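Quiénes somos
Granov, servicios de cocina para residencias y centros de día

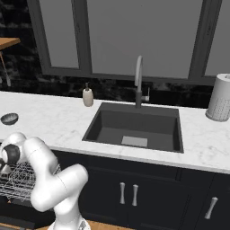 Según Jeanie Galbraith, lo que más cambia cuando entra un brazo en una cocina son los horarios, y de eso se habla muy poco antes de firmar. Fregar, dice, se sabe lo que es; lo que cuesta es decidir qué hace cada persona a las tres de la tarde cuando ya no tiene que fregar.

Compartimos esa opinión y por eso empezamos por ahí. Granov prepara y sirve comidas en residencias de mayores y centros de día. Somos 177 personas repartidas en 20 cocinas. Casi todas son cocinas pequeñas, de planta, con un fregadero, una encimera y poco sitio para moverse. En dos de ellas, Kovex y Akadley, parte del trabajo de fregadero lo hace ya un brazo robótico. En las demás se sigue haciendo a mano.

De dónde venimos

La empresa nació como un servicio de menús para un solo centro. Cocinábamos en el mismo edificio, con la vajilla del centro y con su personal. Al crecer mantuvimos esa forma de trabajar: no tenemos cocina central ni llevamos la comida en furgoneta. Cada residencia cocina lo suyo y lo recoge después.

Esto tiene un coste. En una cocina de planta la misma persona corta la verdura, sirve, recoge las mesas y acaba delante del fregadero. El fregado era la tarea por la que más cambios de turno se pedían, sobre todo en la cena, y también la que más se repetía en las hojas de molestias de muñeca y espalda. El lavavajillas resuelve una parte, pero hay platos, cuencos y piezas de menaje adaptado que necesitan aclarado previo, y alguien tiene que estar ahí de pie.

Qué hace el brazo y qué no hace

El brazo se ocupa de pasar las piezas del seno al escurridor. Trabaja con vajilla ligera: platos llanos, platos de postre, cuencos. No toca cuchillos, ni cristal, ni ollas. Tampoco trabaja con personas residentes dentro de la cocina.

Antes de instalarlo preparamos cada cocina en simulación. Se reproduce la encimera, el seno, la altura del grifo y lo que suele haber alrededor, y se prueban los recorridos antes de llevar nada al centro. El grifo de caño alto nos dio bastante trabajo en Kovex, porque los primeros recorridos pasaban demasiado cerca. Se corrigió en el modelo y después se repitieron las pruebas en la cocina real, con la plantilla delante y con la posibilidad de decir que no.

De esas pruebas salieron algunas normas que siguen en vigor:

El botón de parada lo puede pulsar cualquiera, sin pedir permiso y sin rellenar un parte.
Los platos se dejan en el fondo del seno de uno en uno o separados, nunca apilados.
El escurridor no se mueve de su sitio durante el turno.
Si el brazo falla dos veces con la misma pieza, se retira la pieza a mano y se sigue.
Al acabar el servicio, el brazo queda desconectado y la encimera la limpia una persona.

El ajuste y el mantenimiento los lleva el taller Özkan, con el que trabajamos desde la primera instalación. Vienen una vez al mes y cuando se les llama. Los domingos no hay asistencia, de modo que si hay avería en domingo se friega como antes. Ha pasado en varias ocasiones y las comidas han salido a su hora.

Qué ha cambiado para la plantilla

Cuando anunciamos el proyecto, la primera pregunta fue si iba a sobrar gente. Respondimos por escrito que no habría despidos ni reducciones de jornada ligadas al brazo, y el compromiso está recogido en el acuerdo de empresa. Se ha cumplido en los dos centros.

Lo que sí ha cambiado es el reparto de tareas. En Kovex, quien estaba en el fregadero después de comer pasa ahora ese rato en el comedor, ayudando a las personas que comen despacio, o adelanta la merienda. En Akadley se prefirió otra cosa: acortar la última parte del turno de tarde y repartir mejor los descansos. Fueron decisiones de cada equipo, tomadas en reunión, y se revisan cada octubre.

También hay cosas que no han salido bien. El brazo es más lento que una persona con práctica, y al principio eso generaba cola en el fregadero y mal humor. En Akadley se volvió al fregado manual durante la cena, que es cuando se junta más vajilla, y así sigue. Varias compañeras nos dijeron que vigilar la máquina cansaba más que fregar. Tenían razón: al comienzo pedíamos que hubiera alguien mirando todo el tiempo. Ahora basta con que haya una persona en la cocina, dedicada a otra cosa y con la parada a mano.

La formación dura 10 horas, dentro de la jornada, y la recibe todo el equipo de la cocina, incluidas las suplencias. Incluye el arranque, la parada, la limpieza de la pinza y una parte sobre ergonomía que pidió la propia plantilla. Quien no quiere trabajar con el brazo puede pedir otro puesto del mismo turno y categoría.

Dónde no lo vamos a poner

No está previsto automatizar el servicio de mesa, la preparación de dietas trituradas ni el trato con las familias. Tampoco instalaremos el brazo en cocinas donde obligue a quitar encimera a quien cocina. De las visitas que hemos hecho este año, en tres centros lo hemos descartado por falta de espacio.

Trabajar con nosotros

Buscamos personal de cocina y de apoyo en comedor durante todo el año. No hace falta experiencia con robots. Se pide carné de manipulación de alimentos y disponibilidad para fines de semana alternos. Las candidaturas se entregan en la recepción de cualquiera de nuestros centros o mediante el formulario de contacto.

Los centros que quieran ver una de las cocinas en funcionamiento pueden pedir visita por el mismo formulario. Se hacen por la mañana, a partir de las diez, en grupos pequeños y siempre que el equipo de ese día esté de acuerdo.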